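Notes, evening talk, Okbridge, July. Title on the program is "Can it do the dishes yet". Short answer goes first: no, some of them, sort of. Then the 4 parts.

*(water. slow down. you rushed the opening last time)*

## 1. Start with the sock

Ask the room: who has a machine at home that does a chore start to finish? Hands will go up for dishwasher, washer, robot vac. Then ask who loads it, who unloads it, who picks the cables up off the floor first. Hands go down or people laugh. Wait for it.

Point to make: we've had machines doing the *middle* of chores for a long time. The ends are still ours. Load, unload, fold, put away. The ends are mostly picking things up and putting them down somewhere sensible.

Sock bit. Inside-out sock, one of a pair, stuck to a towel. A six year old handles it. Don't do the whole sock story, it runs long. Just the towel part.

## 2. What counts as "can do it"

Three ways people say it, and they get mixed up all the time:

- did it once, on a video
- does it most of the time, with someone standing there
- does it while you're out at the store

News stories are usually the first one. Buyers hear the third. Most of my working life is spent in the second.

Numbers slide. Our bin job at Murkness, moving cartons from the belt to the rack. 1000 tries, 700 clean. Sounds ok until you ask who deals with the other 300. Answer: a person, walking over each time, and now that person's whole shift is walking over. **Pause here.** Let them do the sums.

Not all 300 were drops. Lots were "put down crooked" or "stopped and waited". A crooked carton on a rack is fine at home, and it jams the next machine in a shop. So the same miss costs different amounts depending where you are. Say this twice, people miss it.

## 3. Boxes and benches

Why everybody starts with a box: flat sides, doesn't squish, you can tell where it is. Then it leans a bit, or there's a shadow across one side, or the arm's own wrist is covering most of the top, and it isn't such an easy box anymore. Reaching from straight overhead helps with some of that. Doesn't help you see.

Simulation is where you find this out cheaply. Break a thousand mugs, sweep up nothing. (check I dont use "thousand" right after the 1000 slide, swap to "a whole cupboard of mugs")

Picture up for this next bit, leave it up while I talk. Sim view, an arm down on a white box, our own gripper fingers in the near corners, small parts in a wooden tray at the front.
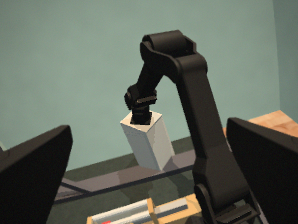 Ketsara Kaewkla wrote back after reading the draft of this part that I'm too easy on simulation: a shop floor has oil on it, and tape, and somebody's lunch, and if the practice world is that tidy then all you've proved is that the arm is good at tidy. She'd cut the word "cheaply" too, on the grounds that somebody has to build every one of those worlds and fix them when the friction is wrong.

Fair. Keep "cheaply" but say her objection out loud. My answer, for what its worth: practice gets you the reach and the rough grab. The last inch you still learn on the real bench. Last inch is where the money goes.

Two arms, if someone asks. More reach, one can hold while the other works, good for lids and bags. Also twice as many elbows to keep out of each other's way. People do this without thinking, try telling a machine "just scoot over a little". Do the elbow mime, it works every time.

Trays. Shops figured this out ages ago: don't hunt for the part, give the part a place. Divider down the middle, long bits one side, flat bits the other. A kitchen drawer organizer is the same idea. If you want a machine to help at home in the next few years then you'll be buying more dividers, and putting things back in them, which is a chore. Expect a groan.

## 4. Yes / nearly / no

Read these fast, don't explain each one.

**Yes, today, if the place is set up for it:** same-size cartons, parts in trays, floors with nothing on them, stacking, lawn.

**Nearly, with someone close by:** mixed boxes, unloading a dishwasher rack you've loaded its way, wiping a flat table, sorting big clean laundry by color.

**No:** fitted sheets. Anything with a wet bag. The junk drawer. Behind the toilet. A toddler's lunch while the toddler is in the room.

Heriberto Becerra will probably ask about the Ulloa line from the second row. Ulloa went well, say so. Went well because they changed the shelves first, took out two odd carton sizes and painted the floor. By the time the arm got there the job was half its old size. He knows this, he did the shelves.

Hulard was the other way around. Arm first, shelves later, shelves never. Keep it short and be polite, there may be Hulard people in.

## Questions, likely ones

*When can I get one for the house?* Don't give a year. Ask which chore. If they say "all of them", that's the answer.

*Jobs?* Take it seriously, no joke here. On our floor the lifting went down and the watching went up. Watching is tiring in a diffrent way and it should be paid like skilled work. Have that sentence ready.

*Is it safe round kids / pets?* Slow ones, light ones, mostly. Strong fast ones, behind a fence. Anything that can lift your laundry basket can lift it onto your foot.

*Best one to buy?* Not naming brands. Clicker off, thank Okbridge for the room, chairs need stacking before 9.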